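Prendex stellt Dämpfkorb mit gelbem Rand vor

Lonmont, April 2020. Prendex liefert ab sofort einen Dämpfeinsatz aus Bambusgeflecht mit gelber Randeinfassung. Er wird in einen flachen Edelstahltopf mit seitlichen Metallgriffen eingesetzt. Die erste Serie umfasst 4000 Stück.

Edelstahltopf und Bambuseinsatz auf kariertem Untergrund
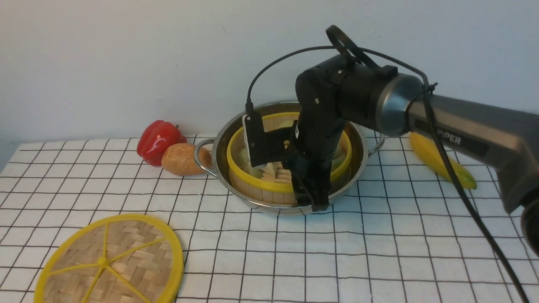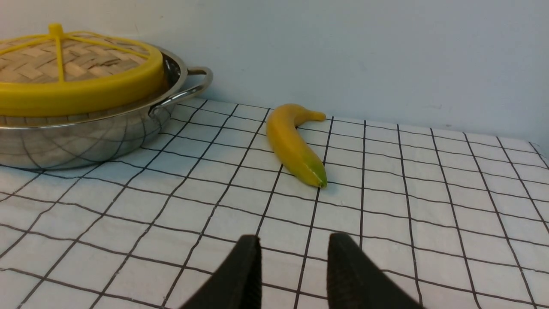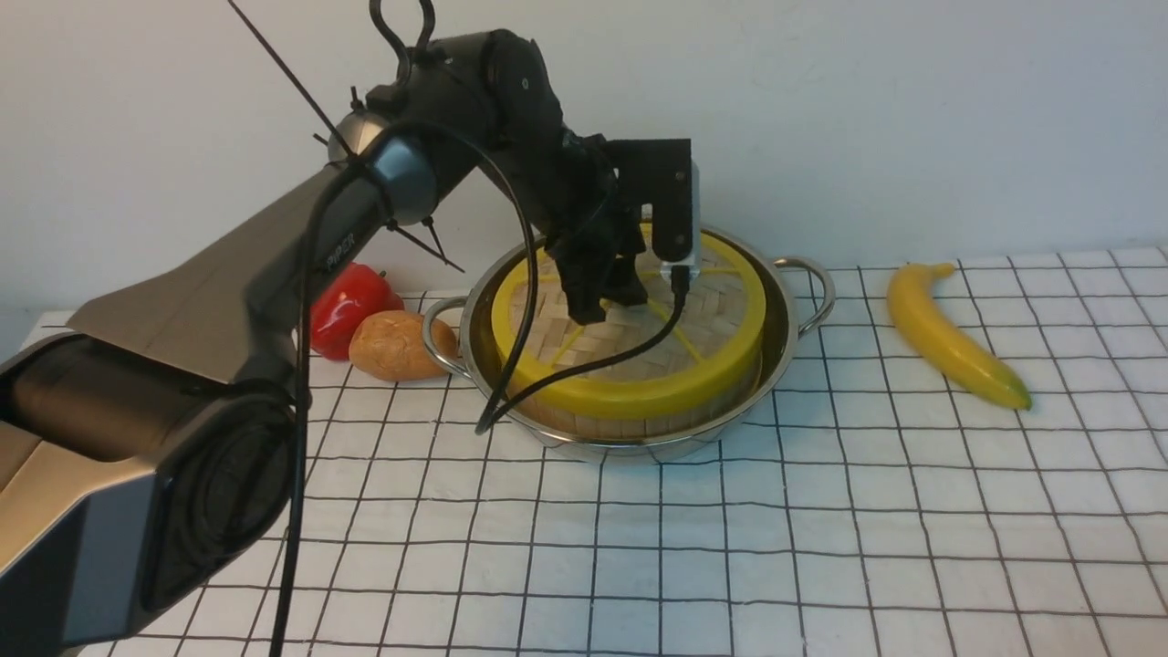 Der Vertrieb läuft über Rinadbridge. Laut Produktleiterin Remedios Lozano folgt im November eine kleinere Ausführung.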